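Purnach Family Recipe Notes - README
Last updated 11 October 2025

Welcome, and thank you for stopping by! Purnach is a collection of 239 handwritten home recipes, typed up and lightly tidied so that people can search them, cook from them, or study how families write about food. Most came to us from kitchens in Pravville, with a smaller batch from Plallville that Noemi Messina gathered in August. 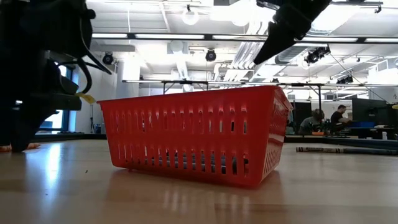
Each recipe is one row in recipes.csv. You'll find a title, the ingredients, the steps, and a notes column, which is my favorite by far (there's a lot of arguing with mothers-in-law in there). We kept the original spelling in the steps - "a good glug" stays a good glug - and put any guesses of ours in square brackets.

Amounts are given twice, once as written and once in grams. Roya Hosseinzadeh did the conversions, and 35 recipes have no gram figure at all. Please treat those blanks as missing, never as zero.

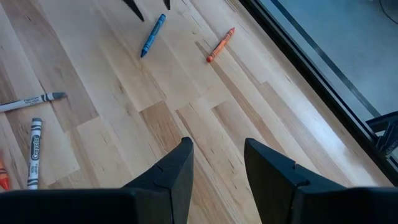
Names of cooks were removed unless the family asked us to keep them. Hamisi Ndung'u read through every row for street names and phone numbers, but if you spot one he missed, do write to us and we'll fix it in the next version.

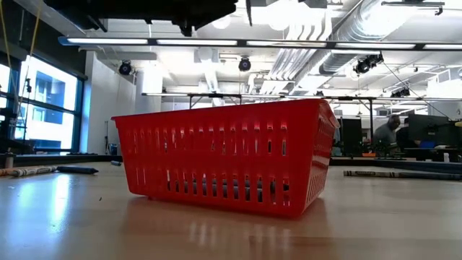

Can I use the recipes in a printed cookbook?
You're welcome to, as long as you credit the collection and leave the cooks' own notes unchanged.

Known gaps: baking is heavily overrepresented, and soups are thin on the ground.

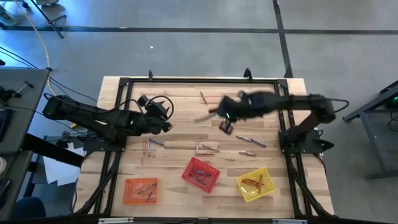 The category column is the part we're least sure of, and Kyriaki Gkikas is still working through it. Plenty of dishes could go two ways, and a savory pie may turn up under bread or under supper. Corrections go in fixes.txt, one per line, with the row number first.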